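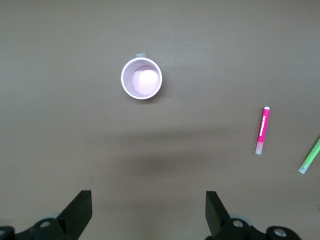
图1 桌面与白色纸杯

# 建筑给水管网改造协调会纪要

**日期:** 2021年2月5日
**参会单位:** 建设方(Zestemden 园区管理处)、设计方(Garnach)、施工方(Timmermans)、监理方(Flellbridge)
**记录:** 监理方

## 一、上次会议遗留事项

1. 地下层泵房的现状管线图已由设计方补测并提交。图中旧消防支管与新设给水干管在泵房北墙处交叉,净距不足,需调整标高。
2. 施工方提交的阀门报验资料缺压力试验记录,监理方未予签认,退回补充。
3. 东楼屋面水箱的清洗消毒已办理验收,该项关闭。

## 二、设计变更

设计方说明,给水干管原方案沿走廊吊顶内敷设,现场复核发现吊顶内已有通风管,检修空间不够。变更方案将干管移至走廊西侧管井,增加管长133米,支管由管井逐层引出。

建设方询问管井内是否还能容纳远期的中水管。设计方答复可预留一路位置,支架按两路满水荷载计算,中水管本期不安装。建设方同意。

施工方提出,管井门洞宽度偏小,整段管道无法进入,须在井内分段连接,接头数量会增加。设计方要求接头避开楼板套管,套管与管道的间隙按图纸填塞,饰面恢复之前须经监理方查验。

变更单由设计方出具,四方签字后执行。签字前管井内不得开孔。

## 三、试压与冲洗

1. 试压分区进行,每区以楼层控制阀为界。试压前拆除水表及末端过滤器,以短管代替。
2. 稳压期间压力表不少于2块,分设于系统最低点和最高点,检定证书随试压记录归档。
3. 冲洗排水接至室外雨水井一事,建设方表示须先征得园区排水管理部门同意,施工方不得自行接管。
4. 冲洗合格后方可进行消毒,水样送检由建设方委托,监理方见证取样。

西楼三层试压时的压降问题,施工方认为系临时堵板渗漏所致,监理方认为依据不足。会议决定更换堵板后重新试压,原记录保留,备注栏写明重试原因。

## 四、停水安排

西楼切换接口须停水一次。施工方申请连续停水3小时,安排在夜间。建设方要求提前通知各用户,并在切换前由施工方核对旧阀门能否关严;不能关严的,改由上一级阀门控制,停水范围相应扩大,通知内容须重新核定。

楼内实验室有一台循环冷却设备不能断水,建设方负责与使用部门确认临时供水接口的位置和口径。接口条件未明确前,停水时间暂不确定。

## 五、材料

- 管井支架由施工方按变更后荷载重新报审。
- 橡胶密封圈已到货300件,部分包装上的批号与合格证不符,监理方要求隔离存放,由供货商书面说明后再定。
- 保温材料燃烧性能检测报告未到,未到之前不得安装。

## 六、进度

施工方提交的进度计划未计入设计变更的影响,须修订后重报。建设方重申总工期不变,8月底前完成全部移交。施工方保留就增加管长提出工期和费用申请的权利,建设方要求以书面形式提出,会上不作讨论。

## 七、待办事项

| 事项 | 责任单位 | 时限 |
|---|---|---|
| 出具管井敷设变更单 | Garnach | 下次例会前 |
| 补交阀门压力试验记录 | Timmermans | 下次例会前 |
| 修订进度计划 | Timmermans | 变更单签字后 |
| 落实冲洗排水去向 | 园区管理处 | 冲洗前 |
| 确认冷却设备临时供水接口 | 园区管理处 | 停水通知发出前 |
| 见证西楼三层重新试压 | Flellbridge | 按施工方报验时间 |

各单位对本纪要如有异议,请于收到后书面提出,由监理方汇总,列入下次例会议程。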